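Simulated kitchen opens for robot lessons at Prostthorpe

Jan 15, 2018

A kitchen that exists only on a computer has become the busiest room in Prostthorpe. The Sadell robotics group has begun gathering examples there for a learning system called Moodley, and the first batch is already in: 413 recordings of a two-armed robot going about small jobs at a granite counter.

The idea is easy to explain and fiddly to do. A person steers the robot through a job from start to finish, and the computer stores what the robot's cameras show along with every movement of the arms. Moodley then studies the recordings and tries to work out what the arms should do when it is left on its own. The more varied the examples, the better its chances when something on the counter has moved.

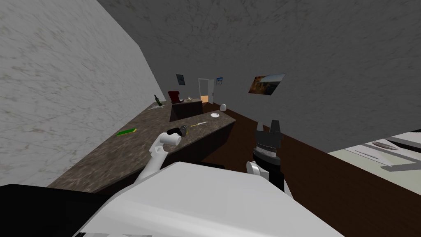
The left arm over the granite counter at Prostthorpe's simulated kitchen.

Setting the room up took the group most of the time since July. They wanted it to feel lived in, so there are paintings on the walls, a red coffee machine, a bottle down the far end of the counter and a doorway with warm light coming through it. None of that is needed to pick up a sponge, of course, but a learning system that has only ever seen bare grey walls tends to get muddled the first time it meets a picture frame. Better to let it get used to clutter early!

Operators work in pairs. One drives the arms with a pair of hand controllers while the other reads out the next job and marks each recording as a keeper or a discard. They swap after 12 recordings, a rule that came in during the second week when it became clear that tired hands make jerky examples. Jerky examples are worth avoiding, as Moodley copies bad habits just as happily as good ones.

Each recording gets a short plain-language label as well, something like "pick up the mug" or "move the sponge to the left". The labels are typed by hand, and the group has been strict about spelling and wording. A mug is always a mug, never a cup. It sounds fussy, but an early trial batch had so many names for the same few things that it had to be relabelled from top to bottom.

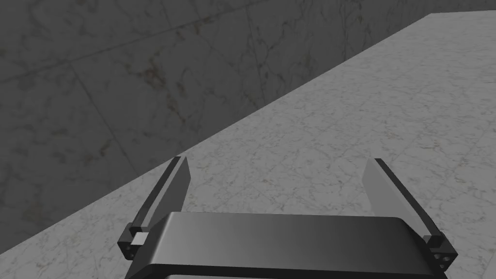

Gripper fingers open, with nothing between them.

A lot of the effort has gone into the grippers. A parallel gripper is a simple tool, two fingers that move toward each other and apart, and yet there is a real knack to lining it up. New operators are asked to practise the approach before they are allowed to record anything, and they soon pick up the trick of slowing down for the last little stretch. The practice runs are kept in a separate folder and Moodley never sees them.

Up to 114 recordings can be made in a good day, though that depends a great deal on the job list. Sponges and mugs go quickly. Thin things lying flat on the stone are another matter, and the group has had long and quite cheerful arguments over the best angle for a knife handle. Tools have been mixed in with the kitchen gear on purpose, so that the system does not come to expect crockery every time it looks at a counter.
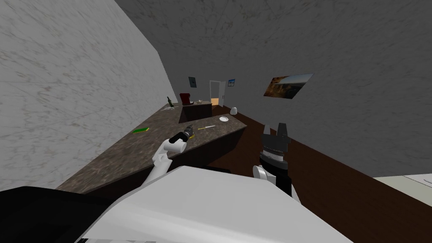 A cordless drill in the left gripper, just above the countertop.

The drill has become a favourite with the operators. It is an awkward shape, with its weight spread unevenly in the simulation, and there are several sensible places to take hold of it. The group has asked people not to settle on one. Half the point of having many hands at the controls is that each person does the job a little differently, and Moodley gets to see the whole range of answers.

Discards are not thrown away either. A dropped object or a missed grasp is stored with a note saying where things went wrong, and a second program, Pimetti, is being built to use them. It will watch a recording as it is made and warn the operator when a grasp looks like slipping. An early version is running on 2 of the operator stations now. It cries wolf a fair bit, but the group is delighted that it works at all.

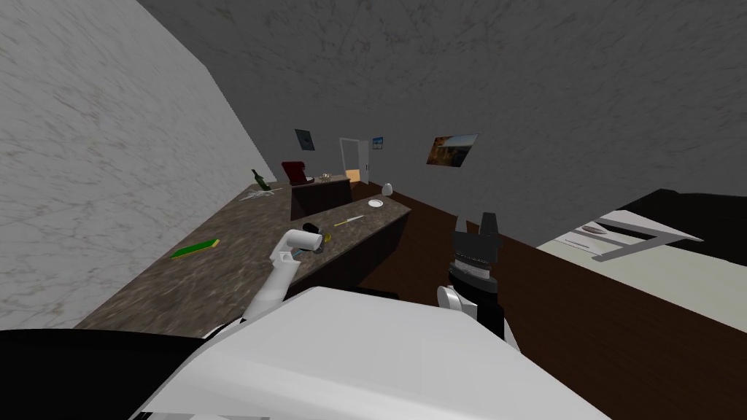
The next batch will bring in jobs that call for both arms at once, such as passing an object from one gripper to the other. So far most recordings have used a single arm, with the other held out of the way over the floor. Two-handed work is harder to steer and harder to learn from, and the job list for it is still being written.

There are also plans to change the room itself between recordings – new counter finishes, different wall colours, the lights turned down for an evening look. Doing that in a real kitchen would mean weeks of dust and a very large bill. In the simulated one it is a matter of changing a settings file and waiting for the room to load.

Sadell is looking for more operators for the second batch. No experience with robots is needed, and training takes one afternoon. People who are left-handed are especially welcome, as nearly all of the recordings so far have come from right-handed drivers. Names can be left at the front desk in Prostthorpe.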